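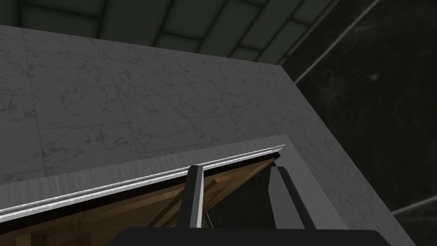
Pale stone, a strip of silver trim and brown wood underneath.

I moved to Grurkow for a job that lasted nine weeks, and I stayed for the kitchens. I know how that sounds! But if you've ever stood in somebody's old apartment on a February morning with a cup of coffee going cold in your hand, listening to them argue about whether a counter should be stone or wood, you may get it.

My landlady, Lenka Štěpánek, has had the same counter since she got married. It's beech, it has a burn the shape of Florida next to the stove, and she oils it whenever her sister is coming (the sister notices). When I asked if she'd ever thought about marble she laughed so hard she had to sit down. Marble was for banks, she said, and for the lobby of the old Hotel Oton, where she once dropped a jar of pickled beets and ran.

Her neighbor Hedvika Vrabec went the other way. She saved up 1,881 in the local money, called a stone yard out in Katommont and had a slab carried up four flights by two very unhappy men. It stained the first week. Red wine, then lemon, then something from a curry that we still talk about. She loves it anyway, and she rolls out dumpling dough on it every chance she gets, and I have to say the dough does behave better up there.

So which would I pick? I've gone back and forth on this more than a grown person should. Stone stays cool, and I bake a lot. Wood forgives you, and I drop a lot. The yard quoted me 600 for an offcut just big enough for pastry, and I keep the slip of paper on the fridge, under the magnet from my dentist.

Lenka says I can put it in as long as I don't touch the beech.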